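Went to the Vachon open day, long writeup

gearlash
So a few of you asked me to report back from the open day at Vachon, and I've had two coffees and a free morning, so here goes. For anyone new, Vachon is the outfit in the old Wokness bottling building that does integration work and, for the last couple of years, two-handed manipulation stuff. They open the doors every February and you can wander around and bother the engineers.

I got there a bit after 10 and the lot was already full. I ended up parking over by the tire place and walking back in the slush. They said at the welcome talk that 200 people had signed up, and it felt like all of them were standing in front of the coffee urn. No name tags, which I liked. You get a paper map and a pair of safety glasses that fog up the second you breathe.

First stop was the palletizing cell because it's right inside the door and it's loud. Fine, I've seen palletizing cells. The Tallum people had a booth next to it with their new vision software and a guy who was very excited about shrink wrap. I took a sticker.

What I really came for was upstairs, the hands! They had a white table in a white-paneled room and a two-handed setup doing toy food and dishes. You could stand pretty close. The task was about as simple as it gets: pick up the pretend burger, put it on the pink plate, reset, go again. I stayed for 12 rounds and my feet were killing me by the end, but I could have stayed longer.
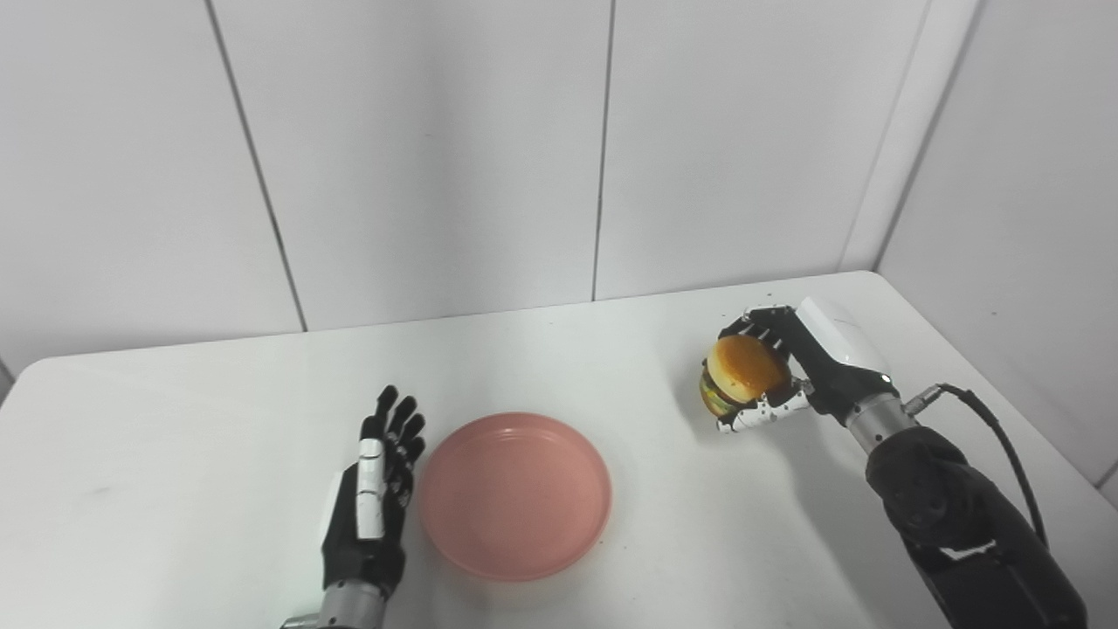 The thing I kept noticing was how slow the last inch is. The arm swings over at a decent clip and then everything goes careful right at the end, like somebody setting down a full cup of soup. Out of my 12 rounds it dropped the burger twice. Once it landed on the plate anyway and everybody clapped, and the engineer said that one didn't count (booo).

I asked how much practice went into it and she told me 3,000 recorded runs for the food tasks altogether, with people driving the arms by hand, and they'd thrown out a chunk of those for being sloppy. Then a kid next to me asked if it could do fries and she said "not yet" in a very tired voice.

Downstairs again for lunch, which was chili, and decent. Stekine had a table with gripper pads you could squeeze. That's my report. Ask me stuff.

palletjack_ohio
Nice writeup. I'm going to be the grump though. Two drops in 12 on a toy hamburger is a terrible number. If I put a cell on the floor that missed one in six I'd be out of a job by lunch. I've got a suction cup on a stick that moves boxes all night and I couldn't tell you the last time it dropped one.

gearlash
Ha, I knew you'd show up. Sure, but your suction cup can't pick up a bun. It's a research demo, they weren't selling it. There's no price sheet or anything.

mittens_and_motors
I was there too, in the afternoon! Probably missed you by an hour. I saw maybe half as many rounds and no drops at all, so either they changed something over lunch or you're bad luck. I thought it was lovely to watch. My daughter is seven and she talked about it the whole drive home, and she could not have cared less about the palletizer.

palletjack_ohio
That's kind of my point. It's a great show for a seven year old. Why five fingers? Two would pick up that burger just fine.

solderfumes
Coming at this from the repair side. I agree with palletjack on the fingers, mostly. Every joint is another thing I get to take apart at 2 am. We had a multi-finger hand at my last job and it spent more time on my bench than on the arm. Cables, always cables. If a cable has to move with the wrist it's going to fail, the only question is which month.

gearlash
I did ask about repairs! She said they swap the entire hand and fix it later on the bench, and that they keep a spare ready on demo days. She didn't say how often they need it and I didn't push.

solderfumes
"She didn't say how often" tells me how often.

mittens_and_motors
Oh come on, you're both being mean. As for why fingers, the answer they gave our group was that they want to use the same hands for everything on the list, plates and cups and zippers and so on, without changing tools. You can argue about whether that's worth it but it isn't crazy. A two-finger gripper on a zipper is no fun at all. I've tried.

palletjack_ohio
OK, zippers I'll give you. I still want to see it run a full shift. Put it on something boring for 2,000 cycles and post the log, good or bad, and I'll drive out there next February and eat the chili.

gearlash
I'd read that log too. I'll email them and ask if they have anything longer they'd share. Not holding my breath.

One thing I forgot, they had a bench in the corner upstairs where you could try driving a spare arm yourself with a handheld controller. I was awful at it. I knocked over a stack of cups three times and then handed the thing to a teenager who did it on the first go. Made me a lot more forgiving about the two drops.

solderfumes
Now that I would have stood in line for. Was the line long?

gearlash
Twenty minutes or so? Go early if you go next year. And bring your own safety glasses.

Comments (4)

benchvise88: Does anyone know if the Stekine pads come in a softer version? The ones I ordered are like hockey pucks.

mittens_and_motors: They had three kinds on the table and the gray ones were squishier. Didn't catch the part number, sorry.

lowtorque: One in six is better than me with a real burger.

oldbottler: I used to work in that building when it was bottling. Is the freight elevator still green?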